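Femberg open day, wrap-up meeting
Minutes, February
Present: demo team, front desk, two from Akville (by phone)

1. Last month's minutes
OK'd. Typo in the Floltbridge address fixed.

2. Kitchen demo
Ran the simulated kitchen on the big screen, 15 min slots. Visitors liked the view from the robot, counter and sink on one side, its own arm on the other. Most asked if it was a real kitchen. Sign by the door needs to say simulation, bigger letters. 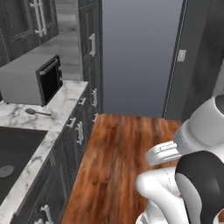
Slots ran over after lunch. Agreed to cut the intro talk to 7 min and take questions at the end. Akville asked for a handout, one page, no jargon. Front desk will draft.

Gripper view: went up on the second monitor, looking down past the gripper at the floor and the cabinet handles. Kids crowded that one. People in back couldnt see, so move monitor up on the stand next time. Also label it, several poeple thought both screens were the same camera.
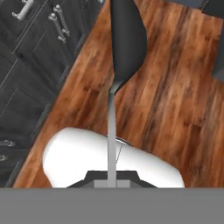

3. School group from Botha
Nearly 10 min late, bus. Skipped the Q&A, promised them a second visit. Date still open. Desk to call the school.

4. Costs
Snacks over budget again. Monitor rental OK. Receipts to front desk pls.

5. Next open day
Doors at 9, setup night before. Akville to confirm if they are sending anyone.

Meeting closed 4:40 pm.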